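Flillutel Opens Home Task Program to Oltwood Households

OLTWOOD, 2020-10-08 -- Flillutel is opening the next round of Yen, its project for showing robots household tasks by hand, and we are thrilled to bring 16 more homes on board!

People in Yen work in their own kitchens and dining areas with a gripper in each hand, going through a chore the way they want a robot to learn it. The August round gave us 800 demonstrations from 105 sessions, more than we had dared to hope for.

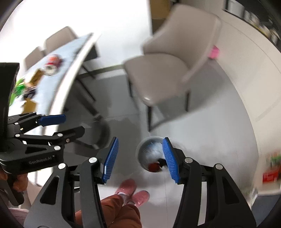
Unell wrote to us after the August round that the first few tries felt clumsy, that picking up a cup took ages, and that by the second afternoon the hands had simply stopped thinking about it. Unell also asked for longer chores, and we listened.

The new round adds tasks with several steps, such as changing a bag in a bin or putting groceries on a shelf. Each household will record 100 demonstrations at its own pace, and mistakes are welcome (a dropped spoon and a second try teach a robot plenty).

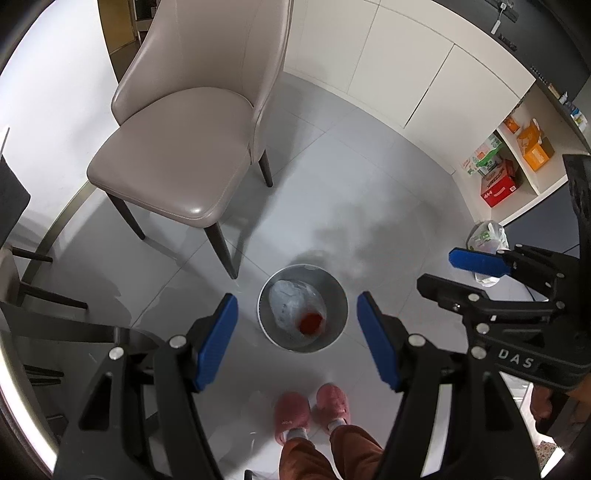 Two grippers over a metal bin on a tiled floor, in a home with kitchen cabinets.

Sign-up is open now at the Flillutel front desk in Oltwood. No experience with robots is needed.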